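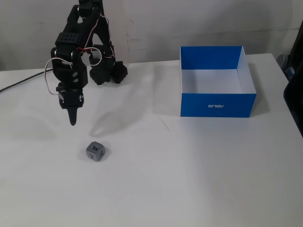 Why does a retaining wall need drainage behind it?
Water held in the backfill adds hydrostatic pressure to the earth pressure the wall already carries, and most walls are not designed for both.

Chapter 7
Drainage of Retained Soils

7.1 Scope

This chapter covers the drainage of gravity and cantilever walls retaining granular or mixed fill. Sheet piling is treated in Chapter 9. Symbols follow the list at the front of the book, and all pressures are given per metre run of wall.

7.2 Sources of water

Water reaches the backfill by infiltration at the surface, by lateral seepage from higher ground and, in built-up areas, from leaking services. The Rindbridge wall, 87 m long, received most of its inflow from a stormwater pipe 18 m behind the crest. Khổng and Đào logged the standpipes there through August and found that levels responded only weakly to rainfall. The survey is used again in Worked Problem 7.4.

7.3 Pressure distribution

For a level backfill with a static water table, pore pressure increases linearly with depth below the water surface. Effective stress is reduced by the same amount, so the lateral earth pressure coefficient is applied to the effective vertical stress only and the full water pressure is then added.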